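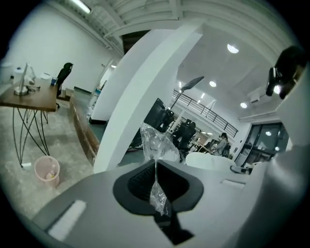
I read the proposal for the playoff twice and I'm still not sold. The way it has been put to us, Koller finishing first after a full season would count for next to nothing once the four-team bracket starts. A whole year of results gets squeezed at one point like that piece of clear plastic, and what sticks out on either side is mostly wrinkles and shine. I'd like to hear what problem we're fixing before we vote on the fix.

Svenja Hämmerli wrote:
> Hi all,
> Following up on the league meeting. The idea is that the top four
> clubs go into semifinals, with a one-game final at Timlow in
> November. Dimitz has already said they are in favor, and I think
> Jitport will come around. Last year's title was settled so early
> that the final month had no meaning for anybody. A final would
> bring in a real crowd. I think 2000 is realistic if the weather
> holds, and the gate would be split among all the clubs, not just
> the two playing. Please send comments before we write up the rule
> change.
> Svenja

Svenja, a few things.

First, the crowd. Our best gate at Timlow in the time I've been keeping the club's books was 141, and that included the under-12s who played at halftime and their parents. I would love to see 2000 people there. I would also love to know where they are going to park. If the money side of this depends on that number, then the money side needs another look, and I'd want to see it worked out with a crowd we've really had.

Second, "no meaning for anybody" is a stretch. We were playing to stay up in that last month. So was Jitport. The match where we drew 2-2 over there was the most nervous I've been all year, and their end was louder than it ever is for a cup game. The title race was dull because Koller were better than everyone. I don't see how that's a fault in the format.

Third, Dimitz. Of course they're in favor. They've come in third or fourth pretty much every year and this hands them a shot at the trophy for doing it again. I don't blame them, I'd probably argue the same way in their place, but let's not count it as neutral support.

Fourth, the pitch. Timlow in November is a swamp below the 60-foot stretch by the clubhouse where they put in new drains. "If the weather holds" is doing a lot of work in your message. What happens if the final is called off? Is there a second date? Does the trophy go to whoever finished first? None of that is in the draft I was sent, and it's the first thing our players asked me.

If people feel the season needs something at the end, I could live with a separate cup for the top four, with its own name and its own trophy, and the league title staying where it is. That was floated a while back and dropped, and I never did find out why. Does anyone have the notes?

For now please put us down as against. I'm willing to be talked out of it, but I'd need real numbers and a rule for a washout in writing.

Ashwin Rodrigues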